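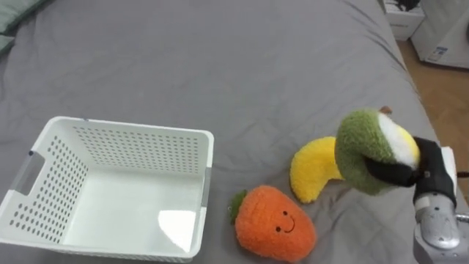 Figure 4. Toy pickup at the bedside. The gripper holds the avocado plush; the banana and carrot plush toys remain on the sheet next to the empty basket.

4.2 Changes to the attendants' work

The pickup task was chosen from the room turnover list used at Golldale, a building of furnished family apartments managed by Dirholm. Each apartment is supplied with soft toys, and the attendant has to collect them in a basket before the bed linen can be checked. The attendants described the step as light work but said that it interrupts the order of the room. The toys are rarely in one place, and they have to be off the bed before the pillows and sheet can be handled.

Figure 4 gives the starting layout used for most trials. The toys lie beside the basket on the sheet and partly overlap each other. Soft objects of this kind can be held in many ways, and a grasp on the lower part of the body was accepted as long as the toy did not slip during transfer. The sheet was not smoothed before a trial. Attendants had told us in the planning interviews that a method that needed a flat sheet would be of no use to them, as the sheet is straightened last.

We collected 143 shift notes over 24 working days. The notes were written by the attendants on the usual paper form, to which one extra box had been added. They were coded separately by two of the authors, and disagreements were settled in discussion with Graciela Pereyra, the shift lead at the site. Three themes came up often enough to report: the order of tasks, the time spent near the robot, and responsibility for the finished room.

Order of tasks. Before the trial, most attendants started with the bedroom and left the bathroom for later. With the robot at the bed, they started in the bathroom. This moved the heaviest cleaning work to the beginning of each room. Several notes mention the change as unwelcome, and two attendants asked to go back to the earlier order even if it meant waiting for the bed. The rota was adjusted in the second half of the trial so that the same person did not begin every room with the bathroom. Complaints on this point then became less frequent but did not stop.

Time spent near the robot. The robot stands on the floor at the side of the bed, toward the head end, and reaches inward over the mattress (Figure 5). Attendants could work at the foot of the bed or at the wardrobe during a run, but the site rule kept them out of reach of the arm. The side of the bed taken up by the robot is also the side from which they normally place the pillows. A black cable hangs from the robot to the floor next to the bed, and vacuuming on that side had to be left until the run was over. The notes refer to the cable more often than to the arm.

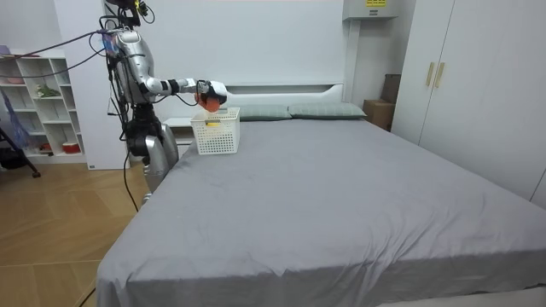

Figure 5. Placement into the basket, seen across the room. The robot reaches over the bed with its right arm and holds an orange-red object above the open top. A yellow object is visible inside the basket.

The position of the basket was a further point of contact between the two kinds of work. In the manual routine it is put down wherever the attendant happens to be standing. For the robot it had to be on the bed and within reach of the arm. Attendants learned the usable area quickly, and no marks were put on the sheet. When the basket was set too far toward the foot, the run was stopped and the attendant was called from the next room to move it. Maximiliano Iturra, who handled calls during the trial, logged each one as an interruption of the attendant's task and not as a fault of the robot. We kept this coding because it matches how the attendants wrote about the calls in their own notes.

Responsibility for the finished room. The checklist at Golldale is signed by one person. At the start of the trial the attendant signed for the whole room, including the toys, although the pickup had been done by the robot. Attendants responded by checking the basket and the bed again after each run, and some lifted the pillows to look for missed toys. Part of the time that had been freed was used up in this way. Pilar Gaete, who represented the attendants in the planning meetings, proposed a separate line for the robot's part of the work, to be signed by the operator on shift. The line was added to the form. Second checks were mentioned less often from then on, but the longer-serving attendants continued to make them.

It should be noted that the themes were not felt equally by everyone. Attendants who worked in pairs reported fewer problems with the order of tasks than those who worked alone, as one of the two could take the bathroom while the other prepared the living area. Those working alone had more periods of waiting, which the form did not allow them to record. They entered these periods as bedroom time, and the bedroom figures in Section 5 should be read with this in mind.

Skill requirements changed only to a small degree. Attendants received 50 minutes of instruction, covering the stop button, the reach of the arm and the placing of the basket. They were not asked to start runs or to correct grasps. Some of them wanted to do so by the end of the trial, and gave the wait for an operator as the reason. Dirholm did not permit this during the study period. The question of whether such duties would call for a different pay grade was raised at the final planning meeting and is still open at the time of writing.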